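Workshop Tips: Working With Clamps, Brackets and Small Stands

Home > Workshop > Bench and tools

I get many letters about things that fall over. A lamp, a meter, a long flashlight that should shine on the work and instead rolls under the bench. Most of these can be solved with a small bracket and some patience. These are my notes, collected over several winters in my workshop in Lisville. My English is not my first language, so please write to me if something is not clear.

Clear the surface first

Before you fix anything upright, take everything else away from the middle of the table. I put a large board over my bench when I do small assembly. A light color is best. Small black screws disappear on a dark bench, and on a light board you find them immediately. My board is 800 mm deep and it hangs on a nail when I do not need it.

Keep one block of wood near you. Offcuts are good for this. You can push a block under a foot that does not reach the table, or use it to tap a tight part so that the metal does not get marks.

Knurled knobs

Turn them with dry fingers, never with pliers. If the knob slips, clean the thread with an old toothbrush and put on one drop of thin oil, then wipe it off again. Eilidh Gunn wrote to me that she wraps a wide rubber band around the knob when her hands are cold. I tried it in October and it works well.

A knob that must be very tight usually means that the clamp has the wrong size. Put a strip of thin leather or bicycle tube between the jaw and the object. This also saves the paint.

Tall things on short feet

The longer the object, the lower you should hold the bracket while you tighten it. Many people hold the top, and then everything turns when the knob begins to grip. Hold the bracket at the bottom with one hand and keep the other hand ready beside it.

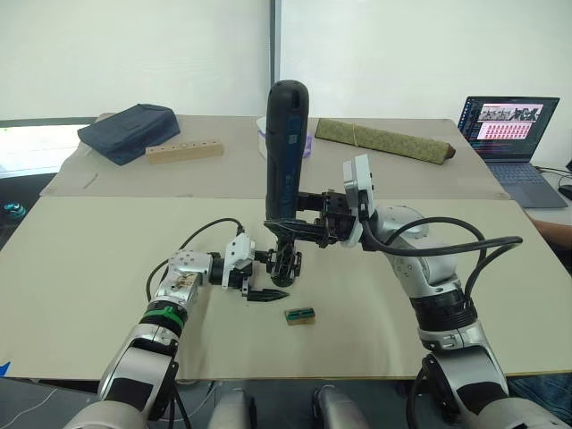
When the clamp is closed, let go slowly and look from the side at the height of the table. If the object leans, loosen the knob half a turn and correct it. Do not bend the foot. Cast metal does not forgive bending, and I have one broken Timura stand in the drawer to remind me.

For anything heavier than 200 grams I prefer a second point of support. A screw through the board from below is enough, or a small sandbag over the foot — an old sock filled with dry sand is also fine.

Containers at the back

Put your boxes behind the work and not beside it. Your elbows need the sides. White or clear plastic boxes are good because you can see a little of what is inside, but write the contents on the front anyway. I use masking tape and pencil, and change the tape when it becomes gray.

Letters

Morag Innes asks how to remove old glue from a bracket. Warm water with dish soap, one hour, then a plastic scraper. For stronger glue use a little rubbing alcohol on a rag, with the window open.

Last changed 21 June 2008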